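Tuesday, 6:40 a.m.

Slept badly, up before the alarm. Finished the second pass on the parking revenue chapter before breakfast. The model now separates meter income from permit income, which the city's own ledger does only after the third quarter. Before that the two are posted to one line and have to be split by hand using the deposit slips. Edgars Vītola sent the slips as scanned pages, sideways, in no order. Sorting them took most of Monday evening.

The result holds up so far. Under the lease with Treltunix the city of Flerkden gave up the meter income for 12 years in return for a lump sum, and the lump sum went into the general fund in one budget cycle. The contract also has a make-whole clause. If the city takes a metered space out of service for more than six days, it owes the operator the expected receipts for that space. Street repairs count. So do parades. I had missed the parades on first reading.

Marta Savchuk wants the clause moved up to the summary. I think it belongs in section 2, after the description of the payment schedule, because the size of the liability can't be followed without the schedule. We left it open. She is usually right about what legislators read, and they read the summary.
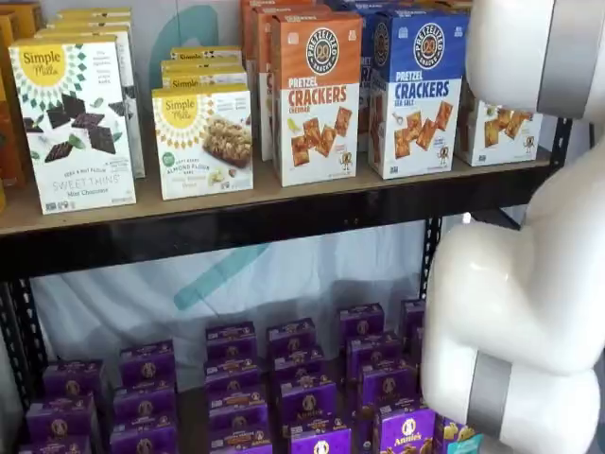 The discount rate is still a problem. The consultant's memo used one rate for the lump sum and a lower one for the forgone receipts, with no reason stated. Using a single rate for both changes the sign of the net figure at the low end of the range. I ran it three times, once in a clean sheet with none of my earlier formulas, and got the same answer. I will report the full range and put the memo's method in a footnote. Elspeth McIver will say the footnote is too long.

Call with Urmas Ramanauskas at ten. He worked in the budget office when the lease was drafted and remembers two competing bids, one of them from Skinari. The Skinari bid was a management contract: the city would have kept the receipts and paid a fee of so much per space. He believes it was scored on up-front cash alone. If so, a management contract could not have won under any terms. I need the scoring sheet before I can print that. Records request drafted and sent at 11:15. The statute gives them ten business days and they will use all of them.

Afternoon: read the state's new guidance on asset leases. It requires a fiscal note for any lease longer than five years, but doesn't say who prepares the note or what goes into it. A town could satisfy it with a paragraph. Wrote a page of comments and cut it to half a page.

Sarmīte Mets called about the May panel. She wants twenty minutes on local leases and no slides. I said I would need one table. She agreed to one table – printed, not projected.

Open items for tomorrow: the permit split for the first two years, the rate footnote, a reply to Edgars asking whether the missing slips exist. Also check whether the shortfall payment was booked as an expense or netted against revenue. The audit seems to do both, on different pages.

Stopped at 7:30. Eyes tired.

Recent entries
Fallahi report, second reading
Notes on the water system appraisal
Why the permit data starts late
Fee schedules and where they are kept
A hundred pages of bond documents

Contact | Copyright, all rights reserved | Back to top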